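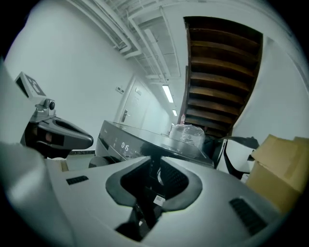
The Bevlow grip-loss kit is a replacement finger pad set and sensor board for Kurkari hand-held and arm-mounted grippers. It was drawn up after a run of dropped loads during laundry and household handling work, much of it done in tight spots such as a corridor with a washing machine standing near the stairs. The item that gave the most trouble was the kind of thing that gets left on top of the machine: a cylindrical package in crinkled clear plastic. The wrap slides over whatever is inside it, and the original pads held the wrap and lost the contents.

What went wrong

On grippers with the first sensor board, a slow slip was not reported. The jaw stayed closed on the film, the force reading stayed normal, and the controller went on with the lift. Urkemholm logged 71 drops before the cause was found. In 6 of them the load fell on a person's foot or hand. The fault affects boards with a green connector. Boards with a gray connector are not affected.

What to do if you have a green connector

Stop lifting wrapped or bagged goods with the gripper. Rigid, unwrapped items may still be handled below waist height. Do not raise the force limit to make up for the slip. This wears out the jaw drive and does not stop the drops.

What is in the kit

Two molded finger pads, ribbed
One slip sensor board, gray connector
Four pad screws and one spare
Hex key
Printed fitting sheet

Fitting

Power the gripper down and remove the battery or supply lead. Unscrew the old pads, swap the board, fit the new pads with the ribs facing each other, and run the zero routine from the service menu. Allow 38 minutes for a pair. If the menu shows error 136 after the zero routine, the board connector is not fully seated.

Compatibility

Fits Kurkari grippers, short and long jaw. Does not fit the Tuhiwai wrist mount, which has its own board and its own notice.

Ordering

Owners of green-connector boards get the kit free of charge from Urkemholm. Have the serial number from the gripper label ready. Old boards should be sent back in the return bag and not kept as spares.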